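Delays in the Transfer of Juvenile Case Files Between Police and Court
Project report, Criminal Justice Methods
Naledi Pillay, Henk De Bruijn
Supervisor: Bronisława Urbańczyk
Submitted 16/04/2018

1. Purpose
The project measured how long a case file takes to move from the Junthorpe police records office to the juvenile court in Trurton. Only closed theft and vandalism cases were used. Files that were sealed or had been appealed were left out.

2. Data
The court registry supplied a list of 194 files. Of these, 97 had both a sending date and a receipt stamp. The rest had one date or none and could not be timed. Names were removed by the registry before we received the list.

3. Method
Transfer time was taken as calendar days between the two dates. Files returned for a missing signature were timed again from the second sending — the first trip was logged separately. Coding was done twice, once by each author, and differences were settled by Leilani Wojcik.

4. Findings
Most of the long delays came from returned files. The usual reason was an unsigned guardian notice. Files sent in July took longer than the others, but the group is small and no test was run on it.

5. Limits
One court and one police office were studied. Receipt stamps show the day a file was logged, which may be later than the day it arrived.
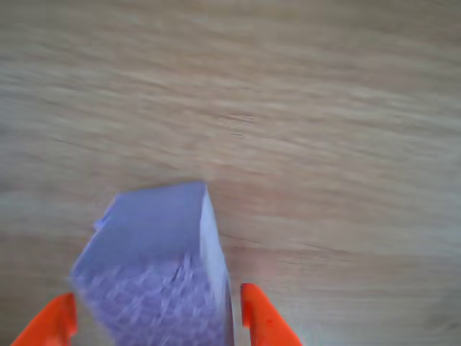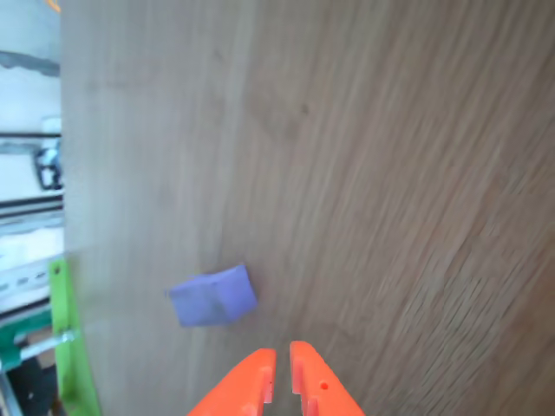
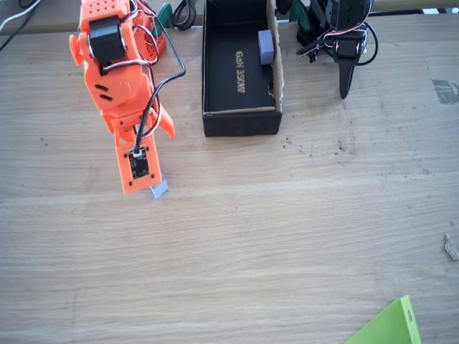
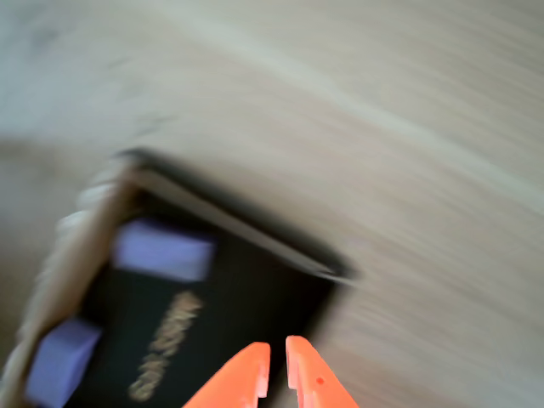
Figs. 1–4. Lavender block (1), small lavender cube on wood (2), orange arm and light wooden tabletop (3), dark rectangular object (4).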